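Netby Releases Version 2 of Its Parkden Water Loss Tracking Software for Small Utilities

Update adds night flow analysis, meter aging reports and a simplified annual audit worksheet

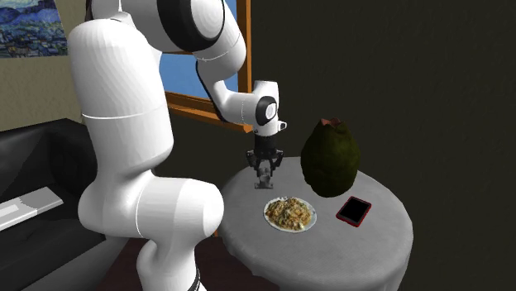 Netby, a developer of software for municipal and rural water systems, has released version 2 of Parkden, its water loss tracking package. The release is intended for utilities that read their own meters, maintain their own mains and prepare a yearly water audit with limited office staff. It is available to current license holders at no added charge through the end of their support term.

Water loss is the difference between the volume a utility puts into its distribution system and the volume it can account for through billing or other authorized use. Part of that difference is physical, such as leaks from mains, service lines and storage tanks. The remainder is water that reached a customer but was measured incorrectly, recorded incorrectly or taken without authorization. The two types call for different repairs and carry different costs, and Parkden reports them separately.

The largest change in version 2 is the night flow module. Most customers use little water in the early morning, so flow into a zone at that time is a useful measure of leakage. Parkden now reads flow data from zone meters at intervals set by the operator, finds the lowest sustained flow between 2:00 a.m. and 4:00 a.m., and subtracts an allowance for expected night use. The result is plotted against prior readings for the same zone. When the figure stays above the operator's threshold for a set number of nights, the zone is placed on a review list.

The allowance can be entered as a fixed value or built up from customer classes. A zone containing a hospital, a bakery or an overnight laundry can be given its own schedule. Seasonal schedules are also supported, including irrigation periods and winter months when customers leave taps running to protect pipes.

"Operators told us that a single system-wide loss number was not helping them decide where to send a crew," said Ximeng Feng, product manager for Parkden at Netby. "A monthly percentage can move for many reasons, including a late reading cycle. Night flow by zone is a narrower measurement. It gives the crew a smaller area to survey, and it gives the office a record of what changed after the repair."

Version 2 was tested over two billing cycles by the Bista Water District, which serves 1,170 connections through a mix of cast iron, asbestos cement and PVC mains. The district divided its system into zones using existing valves and installed temporary meters at the zone inlets. Staff then compared the Parkden review list with the results of acoustic leak surveys on the same streets.

The survey located a leak on a 600-foot section of main that had been scheduled for replacement at a later date. The pipe was repaired in February and the replacement schedule was left in place. The district also used the test period to correct a group of customer records in which the meter size on file did not match the meter in the ground.

"The records work took longer than the field work," said Tharushi Paul, operations supervisor for the district. "We had meters listed at the wrong size, and we had two zone valves shown as closed on the map that were open. The software flagged the zones because the volumes would not balance. We had to go out and find the reason."

A second addition is the meter aging report. Customer meters tend to under-register as they wear, with the largest errors often occurring at low flow. The report sorts meters by size, model, install date and total volume passed, then estimates unrecorded volume using test results entered by the utility. Where a utility has no bench test results of its own, the report leaves the estimate blank and lists the meter group as untested. A sampling tool selects meters for testing from each group, and its default sample size is 40 meters. The operator can change this value.

Test results can be typed in or loaded from a spreadsheet. The import screen has been rewritten to accept low, medium and high flow accuracy in any column order, and rejected rows are now shown with the reason for rejection. Earlier versions stopped at the first bad row.

The annual audit worksheet has been shortened. Fields that can be filled from billing or production data are filled automatically and marked with their source. Fields that require a judgment from the operator — including unmetered fire use, main flushing and tank overflow — are grouped on one page with space for notes. Each entry keeps a history of changes, with the user name and time of the change.

Parkden does not control pumps, valves or other equipment, and it does not need a connection to a utility's control network. Production and zone data can be loaded from exported files. For utilities that prefer a scheduled transfer, version 2 includes a read-only connector developed with Debnath, a supplier of data loggers and pressure recorders. The connector supports flow and pressure channels. Support for tank level channels is planned for a later release.

System requirements are unchanged from the prior version. The software runs on a standard office computer and stores its database locally or on a shared drive. Utilities moving up from version 1 should back up the database before installing, as the conversion changes the layout of the zone tables and cannot be reversed from within the program. Custom reports that refer to those tables will need to be edited. A list of renamed fields is included in the installation guide.

Netby will hold online training sessions for license holders covering zone setup, night use allowances and audit preparation. Recordings and sample data files will be posted to the customer support page after each session. Utilities without a current support term may purchase version 2 as an upgrade, with pricing based on number of service connections.

About Netby

Netby develops record keeping and reporting software for drinking water and wastewater systems. Its products cover water loss tracking, hydrant and valve inspection, backflow test records and sampling schedules.

Media and sales inquiries may be sent through the contact form on the Netby website.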